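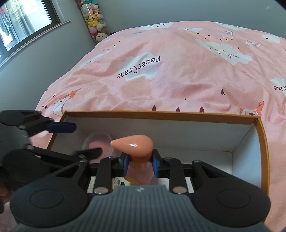

5/27/25

Spent the first part of the morning reading the new handling rules from Sustden before doing any takes. The sheet is longer than the April one. It used to be a page and now it runs to 12 points, and some of them repeat each other. I copied the ones that change what I do into the front of this book.

Biggest change is the two-gripper rule. With the old sheet you could pass an item from one hand to the other any way you liked as long as it didn't fall. Now the first gripper has to hold still until the second one has closed, and only then can it open. No pulling. I had a habit of letting go early and I can feel it when I try to slow down. Did a lot of bad ones before it started to feel normal.

Point 7 says to squeeze only until the item stops slipping. Small bottles and anything with a pump or a loose cap get special mention. I agree with that one. Last month I squeezed a lotion tube hard enough to pop the lid and had to wash the pads, and then the pads were slick for the rest of the session. The sheet says to wipe them with a dry cloth between sets now. It does not say what kind of cloth. I used an old T-shirt.

The rule I don't like is the one about failed grasps. If you miss, you are supposed to back off, wait, and try again in the same take. Clunex wanted misses thrown out, so for months I deleted them. Sustden wants them kept and marked. I understand why someone would want to see a recovery, but it makes the takes long and my wrist gets sore. I wrote to ask if there is a limit on tries per take. Nothing back yet.

Still no clear wording on rooms either. The sheet says "ordinary home surfaces" and that soft ones are fine if the box or tray sits level. Working on the bed, the box tips a little when I lean on the mattress, so I have been kneeling on the floor. Bad for the knees, good for the box. I put a folded towel under me after lunch and that helped.

Privacy part is stricter and I think it should be. No mail, no screens, no faces, no pill labels. Check the room before each set and again after a break. I found a pharmacy bag on the chair on the second check, so the second check is worth doing. Moved it to the hall closet.

Finished 50 takes by late afternoon, counting the misses I kept. Filled in the Grukum log as I went, which is quicker than doing it all at night from memory. Two sets have the wrong item code and I have to fix those before I send anything. The right trigger was getting stiff toward the end. The sheet says stop and report stiffness, don't oil it yourself, so I reported it.

Tomorrow: fix the codes, charge both grippers overnight, read the section on lighting again. Buy knee pads if the hardware store has cheap ones.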